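Section 4. Recording a folding demo with the hand grippers

By now you've got the grippers charged, paired and calibrated (if not, go back to Section 2, I'll wait). In this part I'll take you through recording a demo of folding one piece of clothing. I've done more of these on the Toreo kit than I can remember, and most of what follows is stuff I learned by messing it up first!

Before you start

Clear the board. I mean everything - phone, coffee, the spare finger pads you meant to put away last night. The policy will happily learn that your coffee is part of the job.

Pick one garment and stick with it for the whole batch. Chiyo Yoshida wrote our original clothing list and she starts people on shorts. They're short enough to reach across without stretching, and the waistband gives you a nice thick edge to grab. Leave long sleeves for your second week.

Recording

1. Set the basket on the left half of the board and the garment to the right of it. Shift the basket a little between takes, a couple of inches is plenty.

2. Pick the garment up, bunch it and drop it. Don't arrange it. If you catch yourself making a "nice" mess, drop it again.

3. Take one gripper in each hand and hold both of them over the board with the jaws open. Wait for the double beep from the Milasel recorder.

4. Start your take by closing one gripper fully, then opening it. The software looks for that squeeze when it lines up the video with the jaw readings, so please don't skip it.

5. Find an edge with each gripper and spread the garment out flat. Go slower than feels natural. I count in my head, and Vratislav Kolář hums, which you can hear on all of his takes.

6. Fold it in half side to side, then bring the bottom up to the waistband. Two folds, that's it. If the result is a bit crooked, leave it.

7. Grip the folded edge from both sides, lift, and lower the bundle into the basket. Open both jaws before you pull back.

8. Hold still until you hear the single beep, then save.

Note: Keep the marker plates facing up as much as you can. Tracking can cope with a short dropout (a quick wrist roll is fine), but if you turn a plate toward the floor and leave it there, the take will be flagged in Utitz when you go to review it.

Note: If you fumble a grasp, just try again in the same take. Recoveries are useful and I like to have a few in every batch. If you drop the garment off the board, though, stop and delete the take.

Caution: Watch the cables. Each gripper has its own, and it needs enough slack to reach the far side of the board without tugging. Don't let them loop across the garment, or you'll end up folding a cable into your shorts.

Caution: Keep your free fingers away from the jaws. They don't close hard enough to do real damage, but a pinch at the end of a long session is no fun.

How many takes?

I aim for 100 per garment, in sets of 5 with a stretch between sets. Your forearms will complain before your brain does. If your folds start getting sloppy, stop for the day - the Hutapea trainer will take a smaller clean batch over a big tired one.
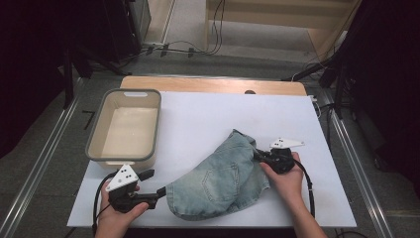
Figure 4. Both grippers at the shorts, with the marker plates on top and the empty basket to the left.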